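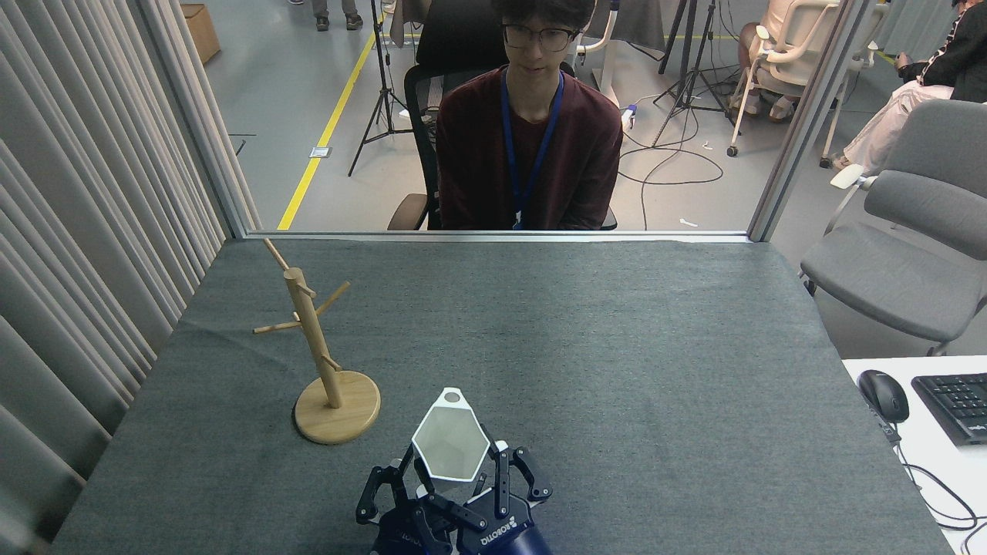
首页 工作记录 材料 窑炉 釉料 借用须知 联系

Estasitz陶瓷工坊 工作记录

2024年1月24日
类别:注浆泥料、回收泥
状态:未结

本次记录承接上一则关于Fillero白瓷泥料浇注性能不稳的内容。上次浇注的坯体在脱模时口沿偏软,底部与侧壁交接处有细裂,部分坯体内壁可见浆料流痕。当时初步归因于石膏模含水偏高,现已将全部模具移至干燥间靠内一侧的架上,并停用一段时间。本次改用充分干燥的模具重新浇注,流痕仍然存在,故模具含水不宜再作为唯一解释。

一、备料

按旧配方备干粉约4,000克,过筛后实际入桶3,810克。差额主要为筛上残渣,颜色偏灰,手捻有砂感,已单独装袋,标签写明“Fillero筛余”,存放于称量台下方抽屉。此前几批料的筛余明显较少,须向供应方查询是否更换过磨料批次。

另加入回收泥764克(干重)。回收泥取自上月修坯所余,入桶前已浸泡、搅散并过筛。需要说明的是,该批回收泥中混有少量施过解胶剂的旧浆,具体比例已无从查证。登记簿相应一页只写了“余浆并入”,未写日期与来源。今后凡并桶者,请写明原桶编号,不得只写“并入”。

水与解胶剂的用量沿用旧表,先加水后加解胶剂,分次投入。搅拌过程中前段流动正常,后段浆面出现薄皮,停机静置后再搅即消失。气泡较多,桶边尤甚。

二、浇注

浆料静置过夜后使用。浇注前再次过筛,未见结块。注入时沿模壁一侧缓慢下浆,中途不停顿。倒浆后模具斜置沥干,角度较上次略大,意在减少底部积浆。

观察如下:
吃浆速度较上次慢,坯壁达到要求厚度所需时间延长。
口沿修整时手感仍偏韧,刀口有拖泥现象。
底部积浆有所改善,交接处未见新裂。
流痕位置与下浆一侧一致,另一侧内壁平整。

最后一项较为重要。若流痕仅见于下浆一侧,则更可能与浆料的触变性及下浆方式有关。拟于下次浇注时改由中心下浆,其余条件不变,以便比对。请勿同时更换模具或调整解胶剂,否则结果无法判读。

三、素烧

已干坯体装入Herkus电窑素烧,升温段设定为9小时,其后自然冷却。窑内下层坯体置于旧棚板,棚板背面有一处釉斑,已打磨并重新涂刷隔离浆。装窑时发现热电偶护套表面有剥落,暂不影响读数,但应列入下次检修项目。

出窑后坯体颜色均匀,敲击声清。下层靠门一侧的坯体吸水略快,推测该处温度偏低。门封条已压缩变形,更换申请于前次例会提出,尚未得到答复。本次再次书面提出。

四、施釉

试用Ogura透明釉,浸釉,单次。釉浆比重测定前须充分搅匀,桶底沉淀较硬,单用木棒无法搅开,须以手探底确认。内壁施釉后流痕处釉层稍厚,干燥后可见浅色条带,烧成后是否仍能辨认,待釉烧后补记。

关于釉桶管理,提请各位注意:透明釉与乳浊釉所用的勺不得混用。本次在透明釉勺柄内侧发现白色残留,已清洗。两只勺现以不同颜色的胶带区分,透明釉为蓝,乳浊釉为红,胶带脱落者请即补贴。

五、讨论

回收泥的掺用是本批最大的不确定因素。掺用可以降低材料损耗,工坊原则上予以鼓励,但成分不明的回收泥不应进入注浆料,宜转作拉坯或手捏练习之用。建议自下一批起,注浆回收泥与可塑泥回收泥分桶存放,桶盖与桶身均作标记。此前曾有桶盖互换的情况,只标桶盖并不可靠。

吃浆变慢一事,目前有两种意见。其一认为解胶剂过量,旧浆中已含解胶剂,再按旧表投放则超出所需;其二认为石膏模使用年限较长,表面孔隙为盐类所堵。检查模具外壁,确有白色析出物,集中于下半部。两种原因可能并存。模具方面拟选较新者对照,但应安排在中心下浆试验之后。

六、待办

向Fillero查询近批泥料的细度。
中心下浆比对。
检查热电偶护套,更换窑门封条。
重制回收桶标签。
釉烧后补记流痕处的釉面情况。

本则记录在釉烧结果补入之前不作归档。纸本附于登记簿后,试片放在窑房窗边的浅盘内,取用后请放回原位。

留言

访客甲:我们这边用同一种泥料,也遇到筛余偏多的问题,换了细一号的筛网以后过筛非常慢,后来又换回去了。请问贵坊筛余烧过没有?烧出来是否发黑?

工坊回复:尚未试烧。拟随下一窑放入小坩埚,结果另行登记。

访客乙:浆面结皮,我们的做法是盖湿布,布不要碰到浆。可以参考。

访客丙:模具外壁的白霜请不要用水冲,干刷即可。冲过之后会重新渗进去,我们报废过一组。

工坊回复:收到,已转告模具组。

上一则 下一则 返回目录 页首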